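August 4, 2006

Wood finish bench, cont. from the June pages.

Batch 14 of the Lidness stain mixed this morning from the last of the old tin. Colour comes up redder than batch 12 on the same offcuts. Checked against the retained panel under the window and again under the tube; redder in both. Suspect pigment settled in the tin and the earlier batches were drawn from the top. Stir time to be written on the label from now on.

Áine Carroll wants one stain that will pass as the same finish on doors, open shelves and back panels. Difficulty is the back panels. They take colour along the grain and go stripy if the coat is flooded. One thin coat, wiped off after two minutes, gives the least contrast. A second coat does no harm if the first has had a night to dry.

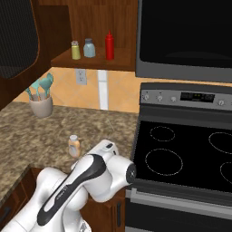
Reddish-brown shelf and back panel, faint vertical grain.

Rub test, Rerkance oil over stain. Felt pad, dry, 2,000 strokes: no change by eye. Same pad at 3,000 strokes: slight loss of gloss, no colour on the felt. Damp pad failed much sooner. Counter stopped at 1,984, colour already on the felt when I looked, so the true figure is lower. Repeat with a check every 250.

Kelmendi varnish over stain, same test, damp: not yet run. Panel still tacky at the corners. Leave until it stops taking a thumbprint.

Notes on curved mouldings. Stain pools in the inner radius of a routed panel and dries nearly black there. Tried three things:
- brush, then rag: pooling reduced, not gone
- rag only: even, but misses the bottom of the groove
- brush, then dry brush, then rag: best result, slow
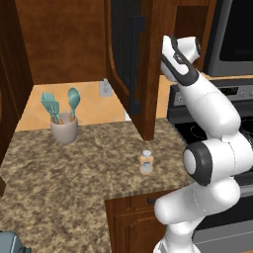 The third method adds four minutes a door on my timing, mostly in the corners. Acceptable for small runs. For a full set I would thin the stain first and see whether plain brush and rag is then good enough. Thinner should be the one Lidness supply – the general-purpose one raised the grain on two offcuts and they had to be sanded back.

Door edges: still drinking too much. End grain at top and bottom comes out two shades darker than the face. Sanding the ends one grit finer helped. Size coat next.

Jarnville offcuts have arrived, bundled, moisture not measured. Meter battery flat. Do not stain any until read.

To do: damp test on Kelmendi panel, new tin, relabel batch 12 jar (lid and side disagree).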